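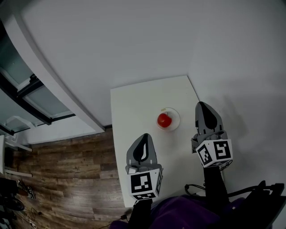 6th December. The finger pads are changed on both handles since last entry, and today was the first evening I could use the pair together without one of them falling apart in my hand. The fingertip body is still the gray rounded one, printed from the same file as in May. Only the black pad on its face is new, and I made it longer so that it supports a round object over more of its side. For the apple in the glass dish this shape should be right, I think, as the skin is glossy and gives very little friction. The marker cubes stay under the fingertips, where they were. I thought to move them further down the handle, but then my own hand would hide them too often.

Parts and weights, so I don't search for them again:

Handle with cube, pad and cable: 290 g on the kitchen scale. The previous version was 272 g. I can feel the difference in the wrist only after a long time, but I do feel it. The extra grams are mostly the new screws and the thicker cube.
Pad material: the soft sheet from Dadano, cut by hand with a paper template. Template is in the drawer with the blades.
Glue: Vergara contact glue, thin layer on both sides, wait, then press. The first time I did not wait enough and the pad slid by 2 mm before it held. I removed it and cleaned with alcohol.
Fingertips: printed on the Trumov machine in the shared workshop, 34 percent infill. At home I don't have a printer which keeps the small holes round.

Problem 1, the cubes. The markers on the first cubes were paper under clear tape, and the tape made a reflection from the ceiling lamp. When this happens the detection loses the face for a moment and the pose jumps. Prodromos advised matte paper with no tape at all, fixed with a glue stick. It is less strong against dirty hands, but the jumping is much smaller. I keep a spare set of faces, printed on one sheet — please do not scale the page when you print it, the size must be exact or all the distances are wrong. I lost one evening in May for this reason.

Problem 2, the cable. It comes out from the side of the handle and makes a loop. If the loop is too short it pulls on the connector when I turn the wrist outward. If it is too long it catches on things at the edge of the table. For now I leave it long. A right-angle connector would be better, Naten has one in the catalog, but the delivery is slow and I want first to know that the handle will not change again.

Problem 3, play in the fingers. With the handle closed, the tips meet well at the front and leave a small opening at the back. I measured it with paper: one sheet passes, two sheets do not. I believe it comes from the pivot hole, which I drilled by hand after printing. Next time I print it smaller and use the reamer. Prodromos Tzavaras has the reamer at his bench, ask before taking.

Software side, short. The recording script starts now with one command and writes both handles in the same file with one clock. Before, I had two files and aligned them later by clapping the fingers together, and it was never very good. The opening of the fingers is saved in millimeters. The old recordings have it in raw counts, so don't mix the folders! I put the word "raw" in the names of the old ones.

The exercises I want to record, in this order: take the apple out of the dish and put it on the table; put it back; hold the dish with the left while the right takes the apple. The third one is the interesting one for me, because the glass edge is thin and the pad was never made for it. If the pad marks the glass or slips, I will try a small groove across the end. I don't want to change the full shape again.

To do before next time:
— new pivot, both handles
— strain relief for the cable, even a zip tie is fine
— write the length of the new pad in the drawing (it still shows the old one)
— return the calipers to the workshop, they are in my bag
— ask Prodromos if his spare arm can carry the same fingertip, the screw pattern looks equal but I did not measure it

The battery of the scale is low, so weigh twice if you use it.

3 comments
Share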